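내구성 숫자를 믿어도 되나
프렉브리지(Prekbridge) 생활용품 구매 담당자 모임 발표용 메모
2022년 10월 13일
발표 30분, 질문 10분. 슬라이드에는 제목과 숫자만 띄우고 나머지는 말로 한다.

슬라이드 1. 제목

인사 짧게. 소속 소개는 사회자가 하니까 반복하지 말 것.

첫마디는 이렇게. 여러분이 이번 달에 받은 제안서 중에 "내구성 2배"라고 적힌 게 몇 개였습니까. 손 들라고 하지는 않겠습니다. 저는 지난 8월 한 달 동안 그런 문구를 모았고, 모을수록 기분이 나빠졌습니다. 오늘은 그 기분 나쁨에 근거가 있는지 따져 보는 시간입니다.

미리 말해 둘 것: 저는 시험소 사람이 아니다. 물건 사는 쪽에서 오래 일했고, 시험 성적서를 읽는 쪽이다. 재료공학 질문이 나오면 모른다고 답한다.

슬라이드 2. 2,000회와 4,000회

화면에 숫자 두 개만 크게.

스티튜브니스(Stituvness) 여행 가방 사례로 시작. 작년 카탈로그에는 손잡이 인출 시험 2,000회 통과, 올해 카탈로그에는 4,000회 통과. 제안서에는 "내구성이 두 배로 향상"이라고 적혀 왔다. 단가도 올랐다.

그래서 성적서 두 장을 달라고 했다. 받는 데 3주 걸렸다. 나란히 놓고 보니 손잡이 부품 번호가 같았다. 튜브 번호도 같고 스프링 번호도 같았다. 달라진 건 시험을 멈춘 시점이다. 작년에는 2,000회에서 멈췄고 올해는 4,000회에서 멈췄다. 두 번 다 고장은 없었다고 되어 있다.

여기서 잠깐 멈춘다. 청중이 알아듣는 데 몇 초 걸림.

거짓말이라고 할 수 있나? 문장 하나하나는 맞다. 4,000회를 통과했으니까. 하지만 작년 가방도 4,000회를 통과했을 가능성이 높다. 시험을 안 해 봤을 뿐이다. "두 배로 향상"이라는 말은 가방에 대한 말로 읽히는데 실제로는 시험 시간에 대한 말이다. 나는 이걸 읽고도 처음에는 넘어갔다. 표가 예쁘게 그려져 있었다.

(업체 측 답변도 공정하게 소개할 것. "고객이 더 긴 시험을 원해서 늘렸다"고 했다. 그럴 수 있다. 그러면 단가는 왜 올랐느냐고 물었고 그 답은 아직 못 받았다.)

슬라이드 3. 통과란 무엇인가

성적서에서 제일 안 읽는 칸이 판정 기준이다. 대개 뒷장에 있고 글씨가 작다.

내가 본 판정 기준 문구 세 가지를 읽어 준다.
"기능상 이상이 없을 것."
"육안으로 현저한 손상이 없을 것."
"사용에 지장이 있는 변형이 없을 것."

현저한 손상이 뭔가. 누구 눈으로 본 육안인가. 몇 센티미터 떨어져서, 어떤 조명 아래서 봤나. 좋은 성적서에는 이게 적혀 있다. 관찰 거리, 조도, 관찰자 수. 나쁜 성적서에는 "이상 없음" 네 글자만 있다. 솔직히 후자가 훨씬 흔하다.

기능 기준과 외관 기준을 섞어 쓰는 것도 조심. 지퍼가 열리고 닫히면 기능은 이상 없음이다. 코팅이 다 벗겨져도 그렇다. 그런데 매장에서 반품하는 손님은 코팅을 들고 온다. 우리가 돈을 돌려주는 이유와 시험소가 합격을 주는 이유가 서로 다른 곳을 보고 있다.

슬라이드 4. 긁힘은 손상인가

이 대목은 천천히. 오늘 발표에서 가장 의견이 갈릴 부분.

무광 플라스틱은 구매 담당자들 사이에서 인기가 있다. 지문이 덜 보이고 고급스럽게 찍힌다. 문제는 어두운 색 무광 표면에 옅은 줄이 생기면 눈에 잘 띈다는 점이다. 재질이 약해서라기보다 색 차이 때문에 그렇게 보이는 경우가 많다고 나는 생각한다. 확신은 없다. 밝은 회색 제품을 같이 들여놨을 때 외관 불만이 적었던 경험에서 나온 짐작이다.

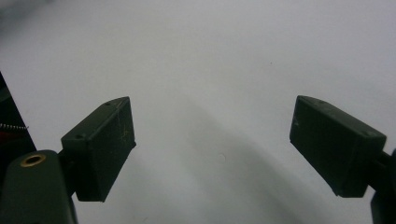

흰 바탕 위, 짙은 올리브색 패드 두 개. 왼쪽 패드 안쪽 면에 희끗한 긁힘과 쓸린 자국이 옅게 보인다.

이 정도 흔적을 두고 판정하라고 하면 같은 사무실에서도 답이 갈린다. 쓰던 물건이면 당연하다는 사람이 있고, 새 제품 상자에서 나왔으면 바로 반품이라는 사람이 있다. 둘 다 맞는 말이다. 판정 기준이 없으면 목소리 큰 사람이 정한다.

하나 더. 희끗한 줄이 전부 긁힘은 아니다. 섬유 보푸라기가 붙어도 비슷하게 보이고, 다른 재질이 묻어난 자국일 수도 있다. 닦아 보고 나서 판정했는지 성적서에 적혀 있어야 한다. 적혀 있는 걸 본 기억이 거의 없다.

여기서 질문이 나오면 받되 5분 넘기지 말 것.

슬라이드 5. 279명의 응답

파메오(Fameo) 사용자 설문. 가격 비교 앱 안에서 돌린 설문이고 응답자는 279명이다. 질문은 "최근에 산 생활용품이 기대만큼 오래갔습니까." 파메오가 낸 홍보 자료의 제목은 "내구성 표시를 확인한 소비자, 만족도 높아"였다.

이 자료를 인용한 제안서를 나는 두 군데서 받았다. 둘 다 279라는 숫자를 뺐다. 제목만 가져왔다.

따질 것들:
응답자는 앱을 아직 지우지 않은 사람들이다. 불만이 있어 떠난 사람은 설문창을 볼 일이 없다.
내구성 표시를 확인하는 사람은 원래 꼼꼼하게 고르고 물건도 조심해서 쓸 사람일 수 있다. 표시 덕분인지 사람 덕분인지 이 설문으로는 모른다.
"최근에 산"이 언제인가. 두 달 쓴 냄비가 멀쩡하다고 오래간다고 할 수는 없다.
기대만큼이라는 말. 기대가 낮으면 뭐든 기대만큼 간다.

그렇다고 279명이 적으니까 버리자는 얘기는 하지 않는다. 표본이 열 배였어도 위의 네 가지는 그대로 남는다. 청중 중에 표본 크기만 따지는 분들이 꼭 있는데, 크기보다 누구한테 언제 물었는지를 먼저 보자고 할 것.

슬라이드 6. 시험 기계와 사람 손

벤터(Venter) 도마 건. 칼날 왕복 시험 200회, 표면 깊이 변화 기준 이내. 숫자가 작아서 오히려 믿음이 갔다. 허풍 떨 거면 200회라고 적지는 않았겠지 하고. 이런 식으로도 속는다. 작은 숫자가 정직해 보이는 효과.

성적서를 읽어 보니 칼날이 매번 같은 하중으로, 같은 속도로, 직선으로만 움직였다. 집에서 그렇게 칼질하는 사람이 있나. 마늘 다지고, 닭 뼈 치고, 칼 옆면으로 긁어모은다. 뜨거운 물 붓고 세워 두고 젖은 채로 또 쓴다.

반론도 있다. 시험은 원래 실생활을 흉내 내는 게 아니라 제품끼리 비교하려고 하는 것이라는 말. 맞는 말이고, 비교용으로 쓰면 쓸모가 있다. 그러려면 경쟁 제품도 같은 조건으로 시험한 표가 있어야 한다. 벤터가 준 자료에는 자기 도마 한 종만 있었다. 비교 대상이 없는 비교 시험.

여담으로 넣을지 말지: 나는 그 도마를 사서 집에서 쓰고 있다. 괜찮다. 그런데 내가 괜찮다고 느끼는 것도 표본 하나짜리 증언이니 여러분은 무시하시라. (시간 모자라면 뺀다.)

슬라이드 7. 보증 기간이라는 대안

시험 숫자를 못 믿겠으면 보증 기간을 보라는 조언이 많다. 나도 한동안 그렇게 말하고 다녔다. 업체가 자기 돈을 거는 거니까 더 믿을 만하다는 논리.

지금은 반쯤만 믿는다. 보증이 싼 이유가 두 가지 있어서 그렇다. 고장이 잘 안 나면 싸다. 고장이 나도 청구를 안 하면 역시 싸다. 영수증 원본, 구매 후 며칠 안에 등록, 왕복 배송비 고객 부담, 소모성 부품 제외. 조건이 네 개쯤 붙으면 웬만한 사람은 그냥 새로 산다. 평생 보증이라고 써 붙여도 업체 부담은 얼마 안 된다.

그래서 보증 기간을 물을 때는 작년 청구 건수와 승인 건수도 같이 물어본다. 지금까지 순순히 내준 업체는 한 곳. 나머지는 영업 비밀이라고 했다. 영업 비밀일 수도 있겠지만, 그러면 제안서 첫 장에 보증 기간을 크게 적는 것도 좀 자제했으면 한다.

슬라이드 8. 요구할 자료

화면에 띄우고 읽지는 말 것. 사진 찍을 시간을 준다.

성적서 원본 전체. 요약본은 받지 않는다.
시험한 시료 수와 시료를 고른 사람
시험 중단 사유 (고장인지, 정해진 횟수 도달인지)
외관 판정 조건: 거리, 조명, 닦은 뒤인지 닦기 전인지
부품 번호 목록, 전년도 것과 함께
보증 청구 건수와 승인 건수

시료 고른 사람 항목은 설명이 필요하다. 업체가 직접 골라 보낸 시료로 시험한 성적서는 맨 앞장에 "제출된 시료에 한함"이라고 찍혀 있다. 그 한 줄을 읽고 나면 나머지 표를 어느 정도 힘으로 읽어야 할지 감이 온다. 창고에서 우리가 직접 뽑은 것과 같은 무게로 놓을 수 없다.

다 받아 낼 수 있다고 약속하지는 말 것. 물량이 작은 곳은 세 개도 못 받는다. 그럴 때는 중단 사유 하나만이라도 묻는다. 전화로 물어도 된다. 대답이 나오기까지 걸리는 시간이 이미 꽤 많은 걸 알려 준다.

슬라이드 9. 내가 틀렸을 수 있는 부분

빠뜨리지 말 것. 작년 발표 때 이걸 빼먹고 질문 시간 내내 혼났다.

이렇게 의심하면 일이 느려진다. 성적서 받는 데 3주, 읽는 데 이틀. 그 사이에 성수기가 지나간다. 실제로 가방 건은 시기를 놓쳐서 다른 회사 물건을 급하게 넣었고, 그쪽은 성적서를 제대로 보지도 못했다. 의심을 한쪽에만 다 써 버린 셈이다.

또 하나, 자료를 많이 요구하면 서류 잘 만드는 회사가 유리해진다. 물건은 좋은데 시험비가 없는 작은 공방은 첫 단계에서 떨어진다. 여기에 대한 해결책은 나도 없다. 우리 쪽에서 시험비를 나눠 내는 방식을 건의해 뒀는데 답이 없다.

외관 기준을 너무 빡빡하게 잡으면 멀쩡한 물건을 폐기하게 된다는 지적도 들었다. 동의한다. 긁힘 허용 견본을 만들어서 업체와 한 벌씩 나눠 갖는 방법을 시험 중이고, 결과는 내년에나 말할 수 있다.

질문 대비

"인증 마크가 있으면 괜찮지 않나요?" 마크마다 다르다. 안전 인증은 안전을 보는 것이고 오래가는지는 안 보는 경우가 많다. 어느 항목을 시험했는지 번호로 확인.

"그럼 후기는요?" 배송 다음 날 쓴 후기는 포장 후기다. 한참 지나서 수정된 후기만 골라 읽는다고 답한다.

"스티튜브니스와는 계속 거래합니까?" 그렇다고 답한다. 가방은 나쁘지 않고, 올린 단가를 못 받아들였을 뿐이다. 협상 내용은 말하지 않는다.

"발표 자료 공유됩니까?" 슬라이드 8만 공유. 성적서 사진은 업체 동의가 없어서 못 준다. 이 메모도 안 나간다.

시간이 남으면 가방 성적서 두 장의 표지를 다시 띄우고 판정 기준 칸이 몇 쪽에 있는지 보여 준다.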